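发件人:Soltura 办公室整理小组
收件人:office-list
主题:Re: 那张弧形大桌,到底怎么收拾才顺手

各位好:

先谢谢大家这几天陆陆续续的回信,我都一封一封看了,有的还看了两遍。因为邮件太多,我把最初那封里的几段贴在前面,免得后加入列表的朋友摸不着头脑。

> 我们搬到 Sanow 楼以后,最先安顿下来的是打印机,最后没安顿下来的也是打印机。
> 它现在占着大桌的中间,谁要在桌上摊开图纸,都得先绕开它。
> 桌面上还有盆花、线、小袋子,时间一长什么都往上放。
> 想请教各位:打印机是继续留在大桌上,还是另外买个矮柜?
> 预算我报一下,矮柜在 Tondmont 的目录里是 432 元,带轮子的那款贵不少,我没敢往下看。
> 另外 Jurić 的人说弧形桌面不好靠墙,叫我们别勉强,我觉得也有道理。

好,引文就到这里,下面说说我自己的想法。

我以前在老办公室管过两年文具柜,养成了一个毛病,就是看见桌上有东西就想问它住在哪儿。剪刀住抽屉,胶带住抽屉,图钉住一个装过茶叶的铁罐。这个办法笨是笨了点,可是真的省心,因为东西用完了,手自己就知道往哪儿送。搬到新地方以后,大家手里的东西都还没有“家”,所以才会先搁在桌上,搁着搁着就成了习惯。我一点也没有责怪谁的意思,我自己的水杯也在上面待过好几天。

所以我的建议是先不急着买柜子。打印机留在大桌上,纸托盘还是朝着近的这一边,这样走过去就能拿纸,不用绕到椅子那头。托盘前面请留出 30 厘米,别的东西都不要往那里放,包括“就放一会儿”的东西。那盆花开得正好,黄里带点橙,我舍不得挪,就让它留着吧,浇水的时候麻烦用小壶,离机器远一点。黑色的小布袋和旁边那根细线,请用的人收的时候把线绕好一起装进去,袋口拉上,就不会一卷一卷地散在桌角了。

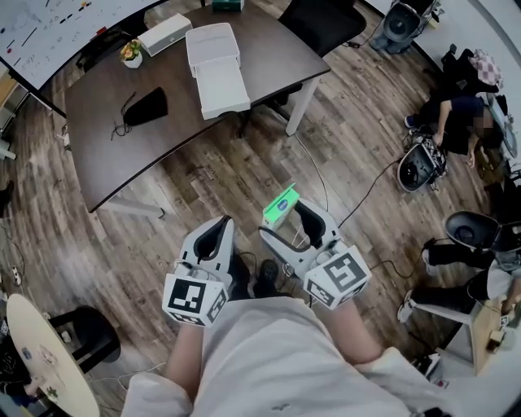

矮柜我倒觉得还是要买,Soltura 的各位别嫌我啰嗦,有位列表上的老朋友这样回信,我们在旧楼也以为一张大桌够用,结果过了半年,桌上除了打印机还有两摞信封、一台谁都不会用的装订机,最后开会只能端着电脑坐在窗台边。她还说,柜子最要紧的是门要能关上,敞开的架子跟桌面没什么区别,照样堆得满满的。

这话我想了一晚上,觉得她说到了点子上。我们那排白柜子是有浅色木板的,看着清爽,里面装了什么我还没全弄明白。我打算九月里找个下午,把它们一格一格打开来看看,能腾出 2 格就先腾 2 格,给打印纸和信封用。要是真腾不出来,再去订 Tondmont 那个矮柜也不迟。上次搬家剩下的经费还有 1752 元,买一个是够的,但我希望能留一点给灯,靠里面那一角到了傍晚总觉得暗。

还有几件零碎的事,想到哪儿写到哪儿。

地上的插线板请尽量靠左边柜子那一侧放,走路的地方不要横着拉线。木纹地板拖的时候布要拧干,楼里的保洁特意交代过。

弧形白板上写得很满,又有线又有彩色的小条子,我知道有些是还要用的,所以谁也别一口气擦掉。请各位把自己那一块圈出来,旁边写个“留”字,没有圈的到月底再清。

盒子类的小东西,不管是茶盒、药盒还是零件盒,先统一放到大桌远的那一头,下午四点以后我会去收一遍,放进柜子,再把放在哪一格写到列表里。要是您找不着东西了,先别着急买新的,写信问一声,多半就在柜子里。

关于打印机要不要垫一块防滑垫,我还没有主意。Jurić 那边说可以送一块样品过来试试,颜色是灰的,和深棕的桌面搭不搭我说不准。谁家里用过这种垫子,麻烦讲讲会不会留印子,我对这个有点不放心,上回在旧桌子上吃过亏。

天气转凉了,各位早晚加件衣服。

Soltura 办公室整理小组

--
退订或更改收信方式,请回复本邮件并在主题里注明。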